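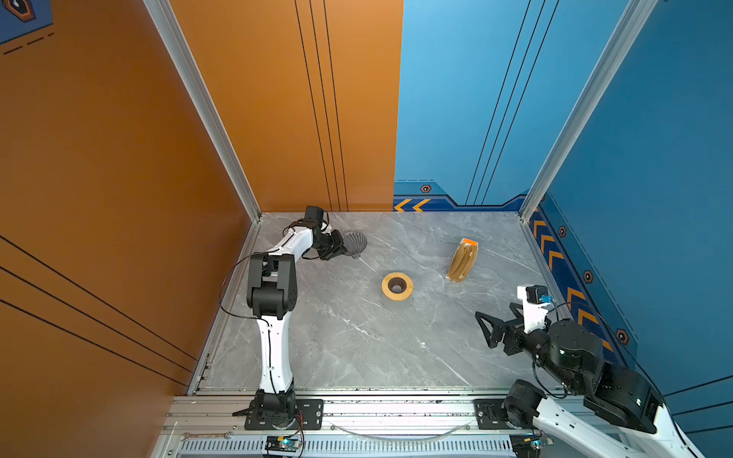
Usa Thongsuk objected, in her written comments on the first draft, that the tractor beam should not be put in one group with the ray gun at all. A ray gun, she wrote, only has to deliver energy to a place, and every viewer has felt the sun on the skin. A beam that pulls has no such everyday model, and the viewer must accept it on trust or build some model alone. We take this objection seriously, and the present section is organized around it.

Figure 4. Two robot arms in an enclosed cell with a marble-patterned tabletop.

5. How viewers explain the pulling beam

5.1 Material

The letters come from the Hrytsenko archive, which keeps the viewer mail of the space serial Plirnden. The archive holds 3558 letters. Of these, 1034 mention the beam at least once, under one of the names it has in the serial ("the hauler," "the line," or simply "the beam"). We removed letters which only ask for a signed picture or complain about the broadcast hour, and also letters in which the beam is named but nothing is said of it. After this step 900 letters remained. They were read completely by both authors. Where our readings were different, we discussed the letter until we agreed, and in a few difficult cases we kept both readings in the notes.

We did not correct the spelling of the letters. Children and adults are treated together, as the age of the writer is given too seldom.

5.2 Four kinds of explanation

We found four kinds of explanation. The first is the rope. The writer imagines the beam as something solid, which is attached to the other ship and then wound in. One letter asks where the rest of the beam is stored after the small ship has been brought into the hangar. The question sounds naive, but it is fully consistent with the model behind it.

The second is the magnet. This was the most common kind in the letters to the early episodes. Writers of this group are often troubled by the episode "Plenach," in which the crew pulls a block of ice. Several of them propose a repair: the ice must contain iron dust, or the beam first makes the ice magnetic in some way. It is interesting that they try to repair the story and do not give up the model.

The third kind is gravity. Here the ship is said to produce an artificial weight in front of itself, toward which the other object falls. These letters are longer, and they more often mention that the pulling ship should also be moved. A letter of this group points out that a small ship which pulls a large one would in fact travel to it, and not the other way. The serial shows this effect only once, and it is not clear to us if the script intended it.

The last kind is light itself. Light does carry momentum, so in the simple case it pushes what it strikes. Writers who know this fact usually say that the beam is impossible. They do not consider that a strongly focused beam can hold a very small particle, and can even draw it toward the focus, as is done in laboratories with optical tweezers. The forces there are extremely small, and nothing in them gives hope for moving a ship. Still, the general statement that light can only push is too strong.

5.3 The answer to the objection

The letters support Thongsuk's comment in part. It is true that no single model is shared by the viewers, while for the ray gun almost all letters speak of heat. But the viewers were not left without everyday experience. Rope, magnet and falling weight are all very ordinary things, and the writers take them up quickly. The difficulty is that each of them explains some episodes and fails in others.

A comparison with the later serial Resivus would be useful at this point, because there the beam is explained in dialogue in the opening episode. Its viewer mail was not open to us during the work. For the Plirnden letters we can say only that the kind of explanation changes after "Plenach," and that the magnet becomes less frequent while gravity gains. The next section looks at the scripts of the same episodes, in the order of production.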